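Retirement Savings Outreach: Progress Report to the Russo Fund
March 2018

Prepared by Zyanya Camacho, Drenex Community Finance

The grant pays for one-to-one sessions with people within ten years of retirement who have lost track of an old workplace pension. We have now seen 170 people, against a target of 150 for the period. Most came through the Zuneo library branch, and the rest through the two employers who let us use their break rooms.

The most common case is still a small plan left behind after a plant closing or a merger. The Wuvik closure in 1998 accounts for a large share of these. Records for that plan were moved twice, and letters often went to addresses that were years out of date. Henrik Hagedorn has built a contact list for the current administrator, and replies now take 11 business days instead of six weeks.

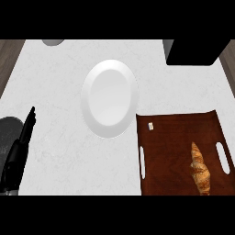

Our second piece of work is the budgeting worksheet for the first year of retirement. The draft had too many lines and people gave up before they reached health costs. The new one starts with daily spending, and the opening exercise prices a plain breakfast at home, a croissant on a tray or something like it, against the same thing bought out five mornings a week. It gets people writing numbers down, and they then carry on to rent, insurance and taxes. We still need a better page on when to claim Social Security – the current one assumes a single earner.

Spending is on plan except for printing, which ran over by about $2000 when we reissued the worksheet. We ask to cover this from the travel line, where money is left. No change to the total is needed.

Employer visits are behind. One site canceled and we have not found a replacement. Henrik is talking to a third and expects an answer before June. The Spanish worksheet is with the translator.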